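1 September 2020

Course platform notebook, picking up from Friday's list.

Certificate run first. 817 completions in the queue from the summer sessions, 15 bounced back with no PDF attached. Looked at the log for an hour. All 15 have an apostrophe or an accent in the last name. Template chokes on the character and sends the email anyway, empty. So those people got a very cheerful note congratulating them and nothing to open. Reissued by hand from the admin page. Need a proper fix before the January intake — ask Adelino whether the Titura export is still in the old encoding, I think it is.

Adelino Calado wrote back at lunch. It is. He can switch it but every saved report built on the old one will need re-pointing. Told him go ahead, do it after hours, and send me the list of reports first. There's one the Losden office runs every month and they will notice.

Quiz timer. Still drops people who leave the tab open and come back. Reproduced it twice on the infection control module, could not reproduce on the reporting module, same browser, same login. Difference might be the embedded video, the reporting one has none. Tried pulling the video out of a copy of module 3 and sitting on the page for 20 min. No drop. Put video back, dropped. So it's the player, or something the player does to the session. Not conclusive, two tries each way. Run it again tommorow with the other player.

Attendance minutes: the rule we wrote says 124 minutes on the page before the final test unlocks. Two learners finished with less. Checked, both had started in the old version of the course and got carried across with their quiz marks but not their minutes. They did the hours, the old record shows it. Added a note to each file and left the certificates valid. Wrote to both so they have something on paper if a licensing board asks.

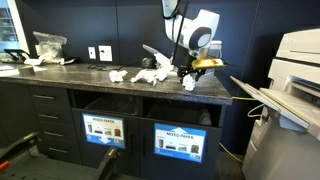

Khumalo group wants to enroll 200 staff in one batch and have the supervisor see progress. The bulk upload takes the spreadsheet fine but assigns everybody to the default cohort, then you have to move them one at a time. Not doing that. Adding a cohort column to the upload template, tested with a short sheet of made-up names, went in right except where the cohort name had a trailing space. Trim it on import. Done, need to update the help page, the screenshot there is from two versions ago.

Supervisor view: she can see percent complete but also everyone's quiz answers, and she should not. Turned answers off at role level. Logged in as the test supervisor, answers gone. Then checked that instructors still had theirs. They did not!! Roles inherit from each other, forgot. Made a separate role for supervisors and put instructors back how they were. Anyone who tried to grade between 2:10 and 2:35 will have seen blank boxes, nothing was lost, refresh fixes it.

Captions. Tunstead returned modules 1 to 4. Read through 1 and 2 against the audio. Mostly good. "Mandated reporter" comes out as "man dated reporter" every single time in module 2, find and replace. Speaker names missing in the panel discussion, sent back for that part only. Modules 3 and 4 not looked at yet.

Renewal wording. The confirmation page says "your certificate has been submitted" the moment somebody clicks finish, when the file doesn't go out until the nightly job. People call next morning asking where it is. Changed to "will be submitted overnight." Also took out the line about allowing for processing, it didn't say how long so it helped no one.

Phone line — four calls about passwords, one about a refund (passed on), one from a man who had taken the wrong course and wanted to know if it counted anyway. It doesn't. Moved him to the right one, no charge.

Left to do
re-point reports once Titura switched
player test, other player, longer sit
captions 3 and 4
help page screenshot for bulk upload
apostrophe fix in template, then resend one of the 15 to myself as a check
ask Losden if they still need the paper sign-in sheets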